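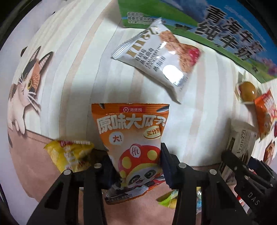 Chapter 2. Packaging and the Shelf

A food packet has two jobs. It keeps the contents in the state in which they left the factory, and it tells the shopper what they are before the packet is opened. Most snack packets do the second job with very few means: a name in large letters, a picture of the food, and often a character. A bag of sunflower seeds may carry a printed seed at the corner of its seal and a cartoon panda in a red mushroom-shaped cap lower down. The seed gives information. The panda gives none, but a child will remember it.

By Sosteo Schools Editorial
Sep 15, 2024

In this chapter we look at how packets are made, filled and closed, and at what the law and the trade expect to find printed on them. You will need the key words from Chapter 1, above all barrier, seal and shelf life.

We use cookies to improve your reading experience. Accept all | Manage settings

Seals come first. A bag made from film is closed by pressing the edges together under heat. The jaws of the machine leave ridges across the strip, and a cutter may leave a row of small teeth — these help the fingers start a tear. 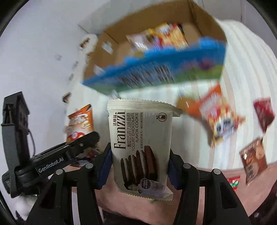
Doltard, January. The packing hall at Akodum Foods runs 23 lines, and 47 people work the day shift. A trial batch of 411 packets was set aside for checking before the new film went into full use.

Checks of this kind look at print as well as closure. A biscuit packet may name its flavour in two languages, as in "YOGURT CHOCOLATE FLAVOR COOKIE" beside the same kind of wording in Chinese, and both lines have to stay readable after the film has been stretched and cut. Section 2.1 follows the film from the roll to the filling tube. Section 2.2 deals with labels.

Search this book: enter keyword Go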